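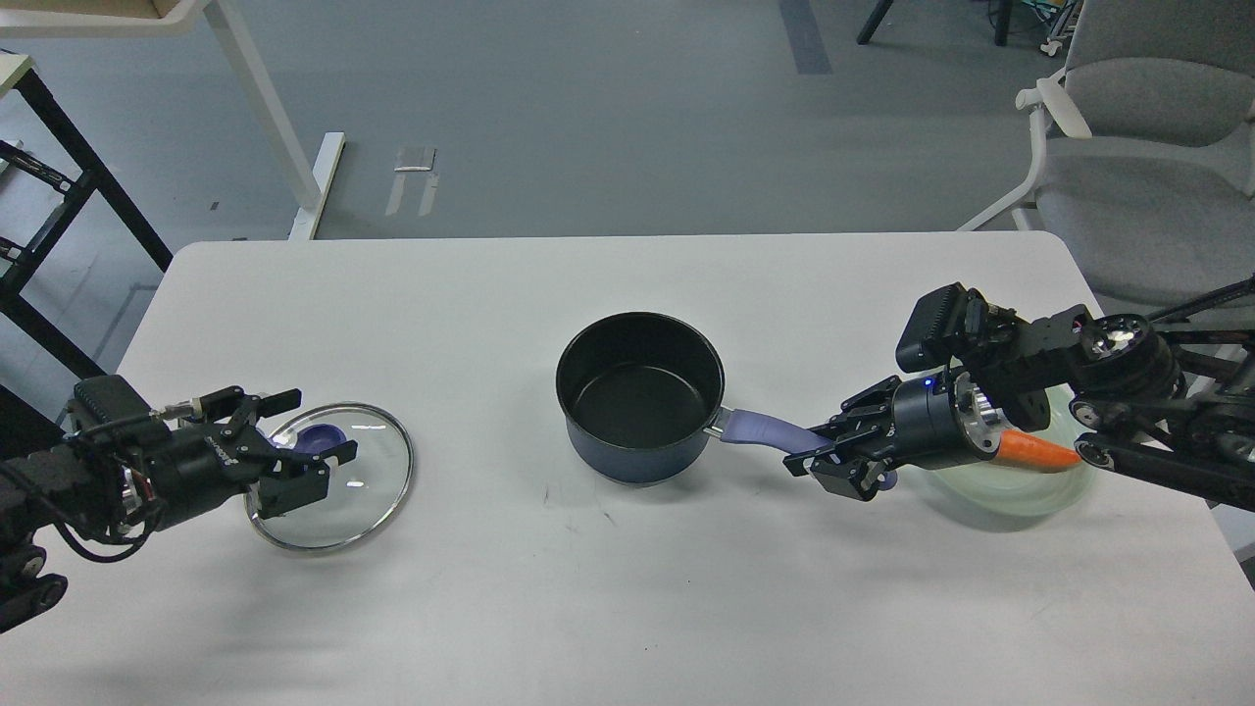 Clumilcombe Writers' Group – Short Fiction Page

The Keynote

The agency in Utlow booked speakers for conferences, and in May it booked one too many. Two clients had paid for the same retired goalkeeper on the same night. One was a dental supply dinner at Scanlon. The other was the Ornari sales meeting, 20 kilometres up the highway.

The booking agent found the mistake at four in the afternoon. She rang the goalkeeper, who was already in the car.

"Which one's first?" he asked.

"Scanlon, at 7. Ornari want you at half past."

"My talk goes for an hour."

"Could it go for ten minutes?"

He thought about it. He had given the talk for years and knew where everyone laughed. Most of it was the semi-final. He had let in 2 goals and then stopped a penalty with his knee, and it took him forty minutes to get to the knee.

"I could start at the penalty," he said.

At Scanlon he stood up before the soup, told them about the knee and sat down again. A man at the front table asked if that was all. The goalkeeper said it was, and shook his hand on the way out.

He drove to Ornari with his tie on the passenger seat. The agent was waiting in the car park with the contract and a cheque for $1,373 made out to Scanlon, their fee returned in full.

"How did it go?" she asked.

"They clapped," he said. "I think they wanted their dinner."

He put the tie back on in the side mirror. Inside, somebody was testing the microphone.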